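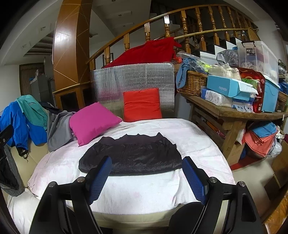 padswap
Putting next year's budget together and stuck on grippers. We do garments on beds and sofas in real homes, mostly dark stuff like skirts and puffer jackets. I've got money for 11 handheld units or one Jultness arm. Leaning handheld – am I nuts?

mossy_bolt
Not nuts. Just don't spend it all on grippers. We bought 24 Heslow units and had no cash left for finger pads by September.

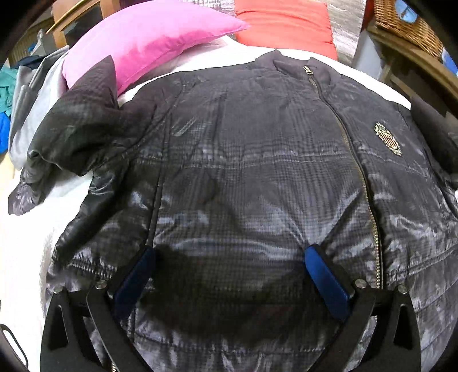 How many spare pads should I budget per gripper?
Three sets each. Slick nylon is easy on them, zippers aren't.

quietlathe
Three is way too many! We get by on one set and put the rest into chargers and cases. I'd take the arm anyway, it doesn't get tired.

padswap
The arm doesn't go up somebody's stairs either, lol. And Lakatos quoted me $78 a set for pads, so three sets each hurts.

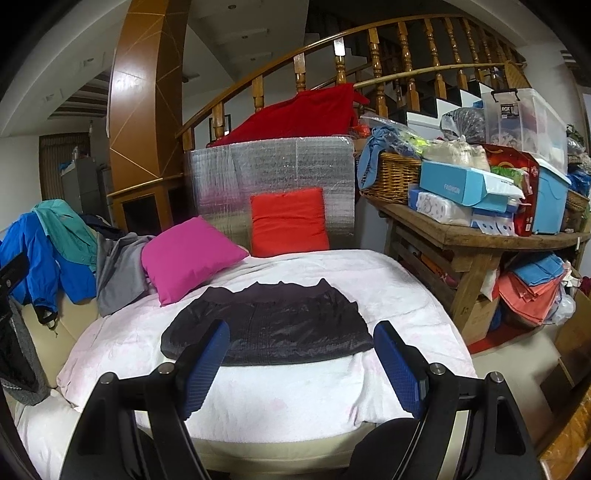
Plus I'd need a van for it, and a second person every trip. Handheld fits in my trunk.

mossy_bolt
Try Horker for the pads, they were cheaper for us.

quietlathe
Cheaper and they peel. Get one set from each and see – then order.

padswap
OK, doing that before I sign anything.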